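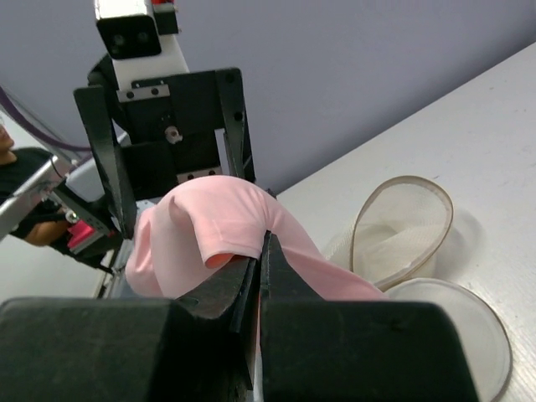
Progress Report to the Predach Fund: Monitoring of the Urmont–Staro Border Agreement

4 Jan 2023

4 min read

Work done in this period

The agreement between the municipalities of Urmont and Staro allows each side to leave with one year of written notice. Our task is to explain to residents what would change if this happens. We have now read all 60 articles and compared the two language versions. In Article 23, on shared school places, the versions do not say the same thing. We have written to both legal offices and wait for their answer.

The household survey is closed. We sent 998 forms and received 298 back. This is lower than we hoped, especially from Nuchit, where the forms arrived during the holidays. We will send a reminder there only.

Difficulties

The Staro council moved its public hearing to February, so the chapter on voting procedure is not finished. Also the translation took more hours than planned. The extra cost was covered from the travel line, as agreed with you by telephone.

Next steps

The plain-language guide will be ready after the hearing. We ask your permission to print it in both languages and to keep the remaining travel money for this purpose.

Apostolos Papadakis
Project coordinator

Related items
Notice periods in local agreements
Who votes at the Staro hearing?
Survey form for Nuchit residents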